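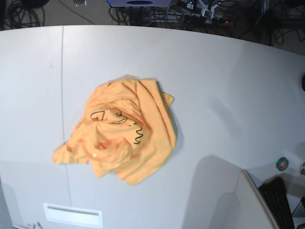
Photo: Vident

Search products
All categories
Go

Tulex Shared Bench Rules Kit

The Tulex kit is a set of printed rules, check cards and table markers for small robot arm stations where people and arms use the same tabletop. It was written for cloth work: picking up, spreading and folding garments. A bunched T-shirt on a plain white top is a typical start position, and the first card in the set covers exactly that.

What the kit covers

Table. Keep the work area clear on all sides of the garment. Tape rolls, pencils and keyboards may stay on the table if they are outside the reach you have marked. Cover or mark any slot in the tabletop before working with thin cloth.

Garments. Any clean garment may be used. Check pockets first. Printed or drawn-on shirts are fine, but write on the run sheet which side the drawing is on.

Floor. Cables and power strips go beyond the far edge of the table, away from where the operator stands. The kit does not include cable covers. Most customers use the Hendriks low-profile type, and the clips fit it.

Stops. The stop button must be within reach of the operator's free hand. Test it before the first run of the day and sign the card.
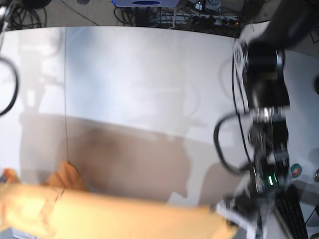
Gualtiero Lo Presti

Arm cables get a card of their own. With a black arm like this one, a loop of cable hanging outside the joints is part of what moves over the table, so measure your clearance from the loop – not from the housing. Status lights should be visible from the operator's position. Check the maker's manual for what each color means and copy it onto the card.

In the box
22 check cards, wipe-clean
11 table markers
5 wall sheets
1 run sheet pad, 1000 lines

The kit is not a certificate and does not replace a risk assessment. Local rules and the arm maker's instructions come first. Older Husus card holders still fit. Refills are sold separately.

Last updated: 26th May

Comments

petra_w
Do the markers leave residue? We have a matte white top and the last set we bought left rings.

Vident support
They peel off clean from most coated tops. Try one near the edge first.

mlk
Got ours in November. The stop test card is the one we use every day. Would like a larger size for the cable card, it's hard to read from the far side of the table.

Dorset bench
Can the run sheet pad be ordered alone?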